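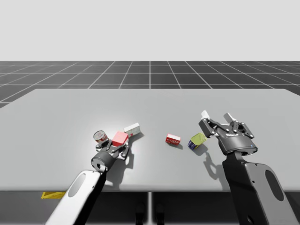 Falalcombe Robotics Club
Tutorial 2: Setting up the two-arm tabletop task

Before starting you need the club build of the Travix simulator, a working login for the shared drive, and the task folder from Tutorial 1. If the folder does not load, repeat the last step of Tutorial 1 before going any further.

Step 1. Load the base world

Open Travix and choose File, then Open World. Select tabletop_base. The world contains the floor grid, the table and the lights. Do not move the table. All of the club's arm positions are measured from the middle of its near edge, and the scoring script uses the same point.

Step 2. Add the arms

Add the left arm first, then the right. The controller numbers them in the order they are added, and the scripts expect the left arm to be arm 0. Set both grippers to Open and press Home.

If an arm jumps or shakes when you press Play, its base is overlapping the table. Stop the run, move the base back by 2 cm and try again.

Step 3. Place the objects

Load the objects from the Aguiar set in the library. Drop each one from just above the table and let it settle before adding the next. Boxes and tins may come to rest on their sides. This is allowed, and your code should cope with it.

Leave at least one object within reach of both arms. The handover in Tutorial 3 will not work otherwise.

Save the layout under your team name. Once saved, it is locked for scoring.

Step 4. Write the first pick

Start with the cube. It has flat sides and the grip angle is easy to work out. The order of moves is:

1. Move above the object with the gripper open.
2. Lower until the fingertips are level with its middle.
3. Close until the force reading stops rising.
4. Wait 9 time steps.
5. Lift straight up.

The wait matters. Teams that leave it out tend to drop the object during the lift — the contact needs time to become stable.

When the objects sit close together, turn the wrist so that the fingers go into the widest gap. A finger that lands on a neighbouring object will push it, and the saved positions will then be wrong.

Step 5. Keep the arms apart

Give each arm its own half of the table and use the lock function whenever one has to cross. Only the arm holding the lock may enter the middle strip. Release the lock after the arm has moved clear.

Step 6. Submit

Run the full task with the Sastik checker switched on. It writes a log with a score out of 72. Upload the log and your script by 9 p.m. on the closing day in September. Logs edited by hand are rejected.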